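Ticket 3518: Slow loading and missing floor textures in the Udow house walkthrough

Posted in May by Tuulikki Valtonen, Stunent support desk

This site uses cookies to remember your sign-in. Accept / Manage settings
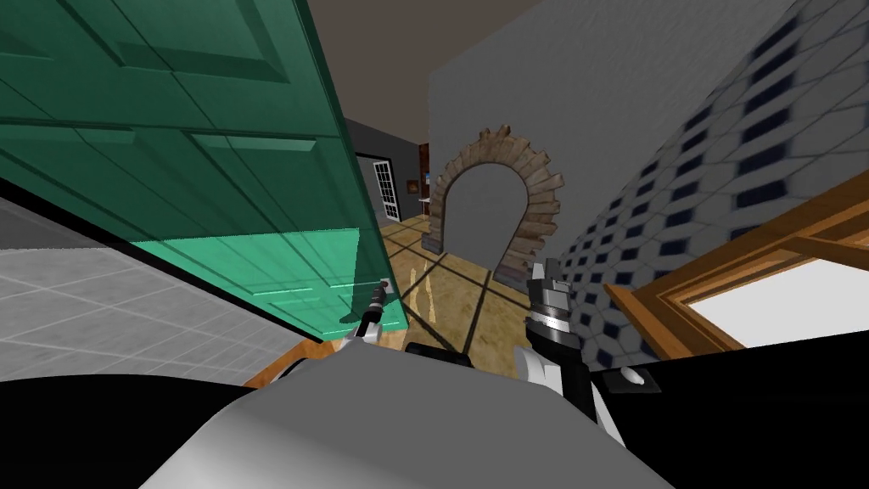
Heriberto Salinas reported that the Udow walkthrough was taking far too long to open on the office machines, and that on two of them the floors came up plain white. The same file opened normally on his laptop at home on Sunday. In the hall view the floor should load as light grey tiles in a square grid. Plain white means the texture has not been found.

Setup: Nellon viewer, office build, project files on the shared drive. Laptop has a local copy of the whole project folder.

Log

First check. Opened the project from the shared drive on the front desk machine. Very slow, floors white. Copied the folder to the local disk and opened it again. Faster, floors still white. So the drive explains some of the delay but not the textures.

Second check. Read the viewer log. It lists 1,547 missing file warnings, all with a path starting with the old server name, Jasińska. That server was switched off when the files were moved. The viewer waits for each missing path to time out before it goes on to the next, and that accounts for the rest of the delay.

Third check. Asked Heriberto why the laptop was all right. He had set up a path redirect on it before the move and forgotten about it. Turned the redirect off and the laptop showed white floors as well.

What did not help: clearing the viewer cache, reinstalling the viewer, updating the graphics driver. Please don't repeat these if you have the same fault.

Fix

1. Close the viewer on every machine. It writes the old paths back if it is left open.
2. Make a copy of the project folder and keep it somewhere else.
3. Open Project Settings, then Linked Files, and choose Replace Path.
4. Put the old server name in the top box and the new one in the bottom box. Leave 'relative paths' ticked.
5. Save, close and reopen. The first load is slow while the cache is rebuilt.
6. Check the log. There should be no missing file warnings.

Result: no warnings on the front desk machine and the tiles load. Heriberto has since done the other one and says it is fine – he also asked whether the redirect on his laptop can be deleted. Yes, delete it.

Still open: printed sheets from the same project use the old paths too. These are stored separately and Replace Path does not touch them. I have asked for the list of sheets and will add it to this ticket.

Status: waiting on customer

Contact the support desk | © Stunent | Back to top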